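Rallow Fabric Shaver, Corded Model
Reviewed 04/12/2018

I knit and I buy secondhand knits, so pilling is a constant job in my house. I have used the Rallow for most of one winter on sweaters, a wool blanket and a couch cushion. Pink knits get the most wear here and went first.
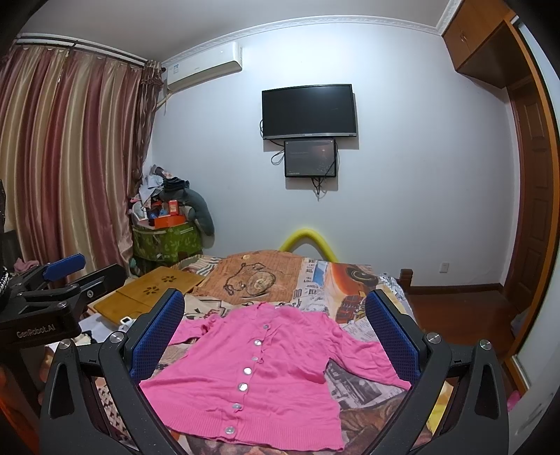
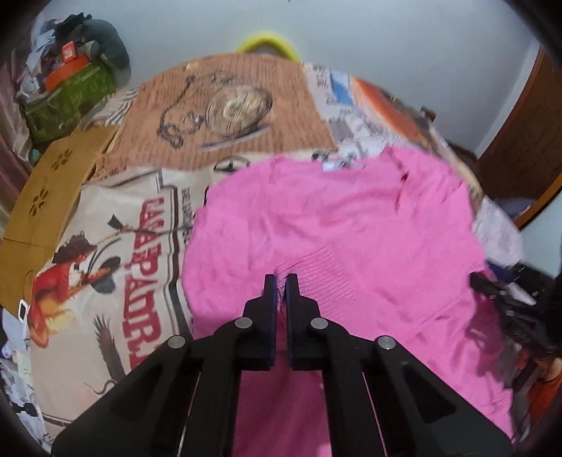 What you get

The shaver, a cord, one spare blade and a small brush. The cord is long enough to reach a bed from the wall outlet, but only just. There is no case. The manual is a folded sheet and the English part is short.

How it cuts

There are three height settings. The lowest takes off everything and will also take off a loose stitch if you let it, so I leave it on the middle one for anything with ribbing. Acrylic comes up well in one pass. Wool needs two or three. Mohair I would not try again.

Lay the piece flat and pull the fabric snug with your free hand. Go around buttons, never over them. Underarms and cuffs take the longest. My sister-in-law Genowefa Urbańczyk runs hers straight down the sleeve while wearing the sweater and has one small hole to show for it.

Compared with the Godero

My old shaver was a battery Godero. It weighed 230 grams with batteries in and slowed down halfway through a blanket. The Rallow keeps the same speed the whole time. It is louder, though, and the lint cup is smaller. I emptied it four times on the blanket.

Blades

Replacement blades are sold in packs of two under the Fikex name and fit without tools. Mine began to snag in December and I changed it then. The spare in the box seemed the same quality as the first.

Complaints

The lint cup pops off if you grip too far back. The on switch is stiff. The white plastic shows every mark.

Would I buy it again? Yes, for sweaters and blankets. If you only have one or two things to clean up a year, a cheap battery one will do.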